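2020-11-13

The round table from Mocanu has been in the front room since July, and the glass top still shows every fingerprint. I wipe it with vinegar and water, then dry it with an old T-shirt. The cords are next. I bought a pack of 50 ties and have used 11 so far.

Tianyou Ye told me to run everything along the wall and leave the marble clear. I have not done it yet.

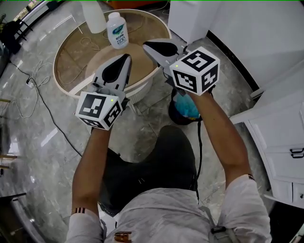
No. 6

The bottles on the table need a shelf, and the power strip should go behind something. The white cabinet with the black handles stays where it is. I plan to empty its drawers next and sort what's inside.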